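I finally watched The Lighthouse Auditor, which Audrey-Anne Dufour has been pushing on me since March, and which runs 167 minutes, of which I'd keep all but 41. Those 41 are one dinner party. You'll know it when you get there, because the soup course has its own musical theme.

The setup is good. Torben Mühlbauer plays a government inspector sent to a North Sea island to find out why a decommissioned lighthouse is still billing for oil. He arrives with one suitcase and a head cold, and the head cold gives the best performance in the picture. Mühlbauer sniffles through interrogations and sneezes over a confession, and I have rarely been so worried about a man's sinuses.

Sinéad Mulcahy is the widow who runs the boarding house, and she gets the only funny lines. When the inspector asks how long the lamp has been lit, she says "Since dark," and goes back to her ironing. I laughed out loud, alone, at eleven at night.
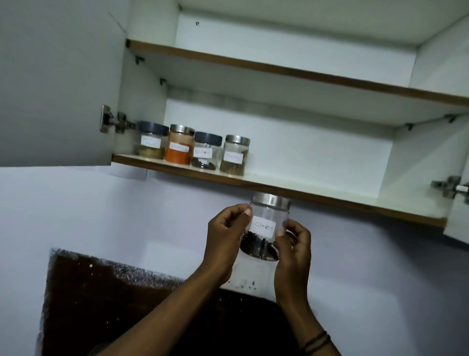 Then we come to the director. Ludger Lindemann made his name with short, mean little crime pictures, and I miss them. Somewhere along the way he discovered fog. There is fog on the beach, fog in the harbor, and in one shot I'm fairly sure there is fog in the pantry. It's handsome stuff, and the black-and-white photography has a nice grainy bite to it, but after two hours I wanted somebody to open a window.

The ending has been argued over a lot, so I'll step carefully. I bought it. My sister did not, and has sent me 5 messages on the subject, the longest of which concerns tides. She may be right about the tides.

It's worth renting for Mulcahy alone. Make your own soup before you start, and if you get up to reheat it during the dinner party, there's no need to hit pause.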